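The cable failed at 2:40 in the morning, in the middle of an overnight run, and the first sign of it was a hand that wouldn't let go.

Ximena Ocampo found it when she came in with her coffee. The arm at Wurby, a small automation shop that builds sorting cells for returns warehouses, had stopped above the picking bin with a rubber duck pinched between its fingers. The log showed 1382 completed picks, then a command to open, then the same command repeated until the software gave up and cut the drives. The duck had been squeezed nearly flat for more than four hours.

"My first thought was the gripper," Ocampo says. "Everybody's first thought is the gripper. It's the part that costs the most to be wrong about."

She swapped it for the spare. The new hand opened and closed on the bench, opened and closed on the arm, and the cell ran through the rest of the morning. After lunch it locked up again, this time on a sponge.

It took Wurby nine working days to find the cause, and the shop lost a delivery date over it. The customer, a parcel returns company called Chidiac, had been due to take its first cell in June. What Ocampo and her colleague Ivars Kivi eventually found was one broken conductor, thinner than a pencil lead, inside a cable that looked fine from the outside.

Cable failures on robot arms are common and poorly recorded. Most arms are sold bare past the wrist. Whatever goes on the end needs power and signals, and those have to get there somehow, usually along the outside of the arm, tied down at a few points and left slack at the joints. Every time the wrist turns, the slack takes up the motion. If there's too little of it, the cable is pulled. If there's too much, it loops out and catches on things, or gets folded against the edge of a bin.

Bin picking is hard on cables because the hand goes down into a box with walls on all four sides, and it goes in at a different angle every time. A welding robot repeats the same path all day, and an engineer can watch it once and see where the cable rubs. A picking robot chooses its path according to what's lying in front of it. A bowl in a back corner asks for one wrist position, and a bunch of grapes along the front of the floor asks for another. 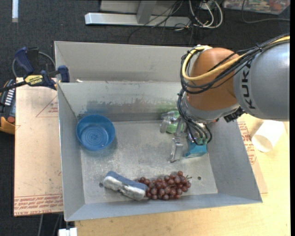

**SAFETY & MAINTENANCE**

Kivi worked out early that the fault depended on position. He wrote a short program that moved the wrist slowly through its range while opening and closing the hand, and he let it run 200 times. The hand failed in 146 of those cycles, always with the wrist rolled well past center. When the wrist came back, the connection came back with it.

That explained why the spare gripper had seemed to fix things. Anyone who changes a hand straightens the wrist first.

It also raised a question neither of them liked. The gripper was supposed to report its status back to the controller, and with the signal broken it should have shown up as missing. It didn't. The driver software, which Wurby had licensed from a supplier named Cirnari, kept the last good reading and passed it along as current. As far as the controller knew, the hand was closed and healthy.

"A stuck duck is nothing," says Edmund Nowakowski, who ran maintenance at a stamping plant before joining Wurby. "But say the last reading is 'open' and the hand is shut on somebody's sleeve while they're clearing a jam. The screen tells them it's open. I have a problem with that."

Wurby's cells have a fence and a door switch, and opening the door removes power from the arm. The hand is a separate matter. It holds its grip when power goes away, so that it won't drop what it's carrying. Nowakowski's worry was about a technician working inside the door with the arm dead and the fingers still clamped, trusting a display that was hours old.

He wrote it up as a near miss, though no one had been near the machine. There was some argument in the shop over whether that was the right term. Soledad Urrutia, who owns the company, let it stand and sent a copy to Chidiac along with the news of the delay.

"They weren't happy about the date," Urrutia says. "They asked good questions about the rest of it."

The repair was cheap. Kivi rerouted the cable so that it makes one wide loop at the wrist, and moved two ties farther back. He also limited how far the wrist may roll, which means a few items near the walls now take a second attempt. Readings from the hand carry a time stamp, and if one is over half a second old, the cell stops and the display goes blank where the hand status used to be.

Cadi Owen, the technician who will look after the Chidiac cell, asked for one more thing. She wanted a way to open the fingers by hand, with everything off, without reaching between them. Wurby added a release screw on the outside of the gripper body and hung the key for it on the fence, next to the door.

The cable itself is now a scheduled part. It gets replaced twice a year whether or not it shows any wear, and the old ones go to Kivi, who slits them open on the bench to see which strands have started to go. He has done four so far. Two had broken strands at the same spot, a hand's width back from the connector, and he's planning to move the tie again.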